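2019-02-17

Sunday, kettle on, quick one before the week starts again. Said I'd write up how the picking arms are going and then didn't, so a few of you have been asking.

Short version – they're in. Since November. Packing line at Relstead is half arms now and half us, and the half that's us has a different job to the one it had last year.

## What changed

Used to be you stood at the bench, box in front of you, list on the screen, grab things, fill box, tape, next. Mixed snack boxes mostly, the ones that go out to offices and to people's mums. Now the arms do the first fill on the easy lines. Tins, tubs, anything with a stiff side. We get whatever they can't do plus whatever they've done badly.

And then there's the teaching bit. Seven of us got put on it. You do the pick yourself, by hand, with the grippers on instead of your fingers, and the arms get trained off that. Over and over. Pick up, over the box, put down, pick up.

I was dead against it. Said so in the meeting at Lisham, quite loudly. Felt like being asked to train up the person who's getting your job, only it's not even a person. Still feel a bit like that on a bad day.

But I'll say this, it's easier on the back. I was doing 11 hour shifts before Christmas with my shoulder strapped up and I haven't needed the strapping since. Sitting down for half of it! Never sat down at work in my life.

## Bags are the problem

Crisps, sweets, anything with air in it. Squeeze too hard and you've popped it, too soft and it slides out. You don't know how much your hands know untill you have to do it with two rubber pads. Biscuits are nearly as bad – flat and square so you think they'll be easy, but go in at the wrong angle and you've got crumbs.

What works for me: come in from the sides, slow, let the pads meet the packet together. Lift a tiny bit. Wait. Then lift properly. Ákos Győri taught me that, he's been on the grippers longest and has hands like a surgeon. He did 127 in one session with no drops and then went for his lunch like it was nothing.

Left hand is my weak one. Fine with a spoon, useless with a trigger.
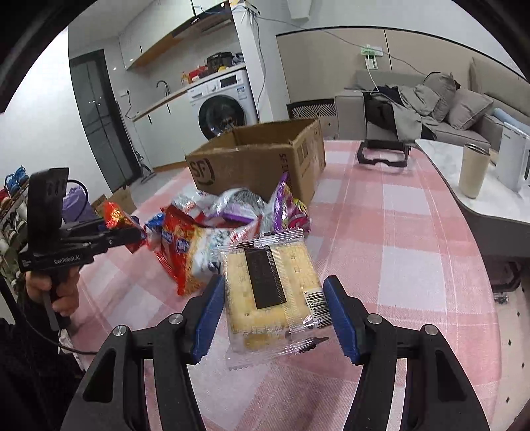 ## What it's done to the shift

Bit of a split, if I'm truthful. Them on the grippers and them on the line. Gripper lot get the quieter room and the chairs. Line lot get the arms' leftovers, and those come in bursts – nothing for ages, then a pile of rejects all at once and everybody running. The old way was hard but it was steady, you could chat. Now you can't really chat because you're either waiting or panicking.

Breaks are odd too. The arms don't stop so somebody has to be there for the rejects, so we go in twos instead of all together. I miss the big table. Sounds daft. I used to know everyone's business and now I find out someone's moved house a month after.

Pay's the same. There was talk of a bit extra for the gripper work, as it's meant to be skilled. Talk is as far as it's got. I've asked in writing, and if you're on it too you should ask in writing as well, it's harder to ignore a stack.

Nobody's been let go at our place. Stonport is a different story, they didn't replace the Christmas temps and then didn't replace two who left, so you can do that sum yourself. We've been told "no plans". I've been told no plans before.

## Numbers, for them that asked

Our target was 2,595 boxes for the week, arms and people together. We hit it, but only becuase Friday lates stayed on. The screen by the door puts it all under one total so you can't see who packed what. I'd like that split out. If the arms are doing most of it, fine, show us. If we're still doing most of it, definately show us.

Next thing is the Ñahui order, which is nearly all soft bags, so that's going to be people whatever the plan says. They want more gripper sessions ahead of it and I've put my name down for two. Yes, I know what I said at Lisham.

Will write again when I hear back on the pay. Comments are open but be nice, my manager reads this now (hello).

Right. Washing to get out before it rains.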